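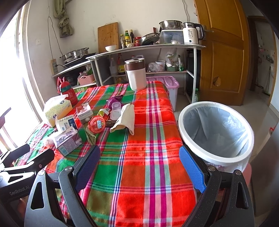
Wemlow Print Response Tracker

Reference 657. Single-site licence, current release dated 5 September 2024.

The Tracker records which press advertisement a reader saw before getting in touch. It is meant for agencies and in-house teams that place the same campaign in several titles and need separate results for each one.

How it works

Each placement is given its own short code, printed in the advert as a web address, a text keyword or a phone extension. When a reader uses the code, the Tracker logs the date, the time and the title it belongs to. Repeat contacts from the same number or browser are grouped under one entry. Grouping can be switched off for each campaign.

Codes are made up of 4 characters. The letters I and O are left out, as they are often misread in small type. Codes from a closed campaign are held back for 15 months before they can be issued again. Back issues stay in waiting rooms for a long time, and late replies should not be credited to the wrong advert.

Specification

Active codes per licence: 1,117
User accounts: 15
Export formats: CSV, plain text
Code output: EPS, PDF, SVG
Smallest printed size, web address: 6 pt
Colour: one solid ink, or reversed out of a solid
Interface language: English

Artwork

Code artwork is supplied as outlines, so no fonts need to be passed to the publication. Keep a clear space of one character width on all sides. Do not run a code across the fold of a double-page spread — the last character is easily lost in a perfect-bound title. For newsprint, use black on an unprinted area and avoid tints.

Reports

The standard report lists responses by title, issue and day. A second report sets responses against the booked cost of the space, which has to be entered by hand. Rate cards are not supplied. Reports can be filtered by format (full page, half page, strip, insert) if the format was chosen when the code was issued. It cannot be added afterwards.

The Tracker does not measure readership or recall. A reader who sees the advert and goes straight to a shop will not be recorded.

Options

Dilska module: adds a shared inbox for text replies.
Ollen module: adds inserts and door-drop leaflets, with a separate run of codes for each print batch.
Both modules use the same user accounts as the main licence.

Support

Set-up is carried out by Eyerusalem Worku and takes one working day once the media schedule has been received. Questions about artwork go to Danjuma Oyewole. Licences bought through Belhaj are supported by Belhaj directly — please quote the order number.

The next release is planned for November and will be free to current licence holders.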